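Categories: Kitchen storage > Set-up guides > Canisters

Search this guide... Go

Section 4 – Getting the canister ready and filling it

I've been using the Flarley canister from Sterkumix since June, and I'm on my second one now (the first is full of rice and I refuse to empty it). These steps are the way I do it at home, and they go a bit further than the leaflet in the box. Set aside a quiet half hour if you can, and clear a decent bit of worktop first.

1. Take the canister out of its box and peel off any tape. Have a feel round the rim with your finger while you're there. It ought to be smooth all the way. If you find a crack or a sharp bit, stop and send it back to the shop!

2. Tip the canister over at an angle so the open end points down, and let any packing dust fall out. I do this over the sink, then give the side a couple of pats with my palm.

Note: don't bang it on the edge of the worktop. I did that with my first one and had a little dent in the rim by teatime.

3. With the canister still tilted, have a look inside the mouth. There's a pale plastic insert with square-cornered notches sitting across the opening, and it's easy to miss against the dark inside. Leave it where it is for now, but check it doesn't rattle. Mine did, and a gentle push with both thumbs sorted it out.
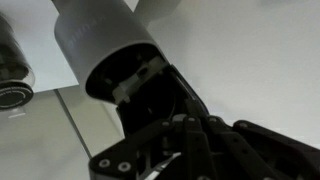
4. Wash the inside with warm water and a drop of washing-up liquid, using a soft brush to get round the insert. Rinse it twice – soapy porridge is a miserable breakfast – and stand it upside down on a clean tea towel overnight.

Caution: no dishwasher, and no boiling water. The insert is plastic and I wouldn't trust it to keep its shape.

5. Weigh out what you want to store. The big Flarley takes 2000 g of rice with room to spare, but I'd start with 300 g of something cheap until you know how it pours. Oats are lovely to practise with.

6. Fill it slowly through a wide funnel. If things pile up on the insert, stop pouring and give the canister a little shake, then carry on. A Paltholm funnel fits nicely, and so does the Seok one if you hold it steady.

7. Wipe the rim with a dry cloth and press the lid on evenly. Write the date on a bit of masking tape and stick it on the side, well away from your hand grip.

For cleaning between refills, turn to page 54.

Guide last updated 29 October 2023

We use cookies to remember your settings. Accept all / Manage choices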